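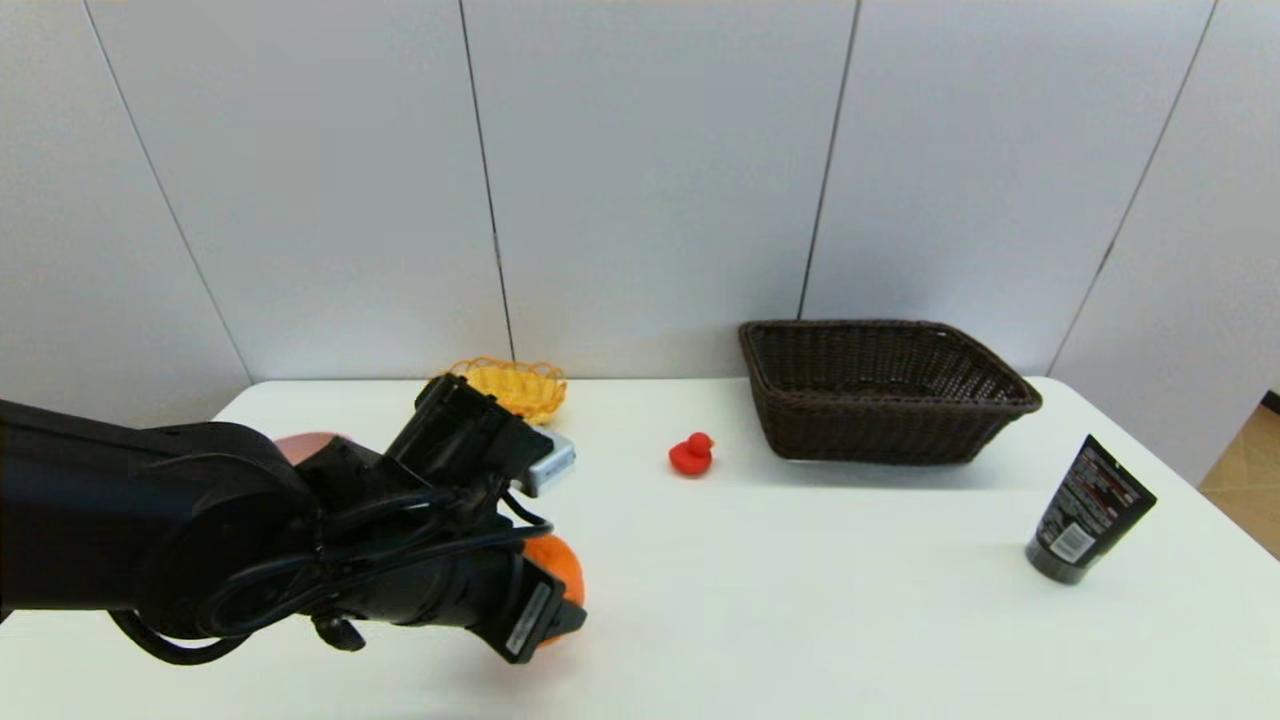 Vitamin C Loss in Stored Orange Juice

Student project report, Evton College
Submitted 15/01/2020

1. Background

Most of the vitamin C in a typical student diet comes from fruit and juice. Vitamin C breaks down when it meets oxygen, and it breaks down faster when it is warm. Many people squeeze or open juice and then leave it in the refrigerator for days. We wanted to know how much is left by the time they drink it.

2. Question

Does the way orange juice is stored change how fast it loses vitamin C over 14 days?

3. Materials and method

Oranges were bought from the Skasitwood market in one lot. They were squeezed by hand, and the juice was strained through cloth and mixed in one large jug. We then filled glass bottles and split them into 4 groups:

Refrigerator, full bottle, cap on
Refrigerator, half-full bottle, cap on
Room shelf, full bottle, cap on
Room shelf, half-full bottle, cap on

Vitamin C was measured by titration with iodine, using starch as the indicator. Each sample was titrated until the blue-black color stayed for 20 seconds. We ran every sample twice and used the mean. The iodine solution was checked against a Cesel vitamin C tablet dissolved in water before each session.

4. Results

The full bottles in the refrigerator kept the most vitamin C. The half-full ones in the refrigerator came next – the air space clearly made a difference even in the cold. Both shelf groups dropped quickly in the first days and smelled fermented before the end, so we stopped testing them early.

One refrigerator reading went up between two sessions. Vitamin C cannot come back, so we treat this as a titration error. The end point is hard to see in orange liquid, and two of us read it differently.

5. Sources of error

Pulp settled in the bottles and was not always shaken back in. The refrigerator in the Effiong lab is shared and was opened often. Iodine also reacts with other substances in juice, so our values are probably a little high.

6. Further work

In April we plan to repeat the test with frozen juice and with store-bought cartons. We would also like to use a different indicator dye with a clearer end point.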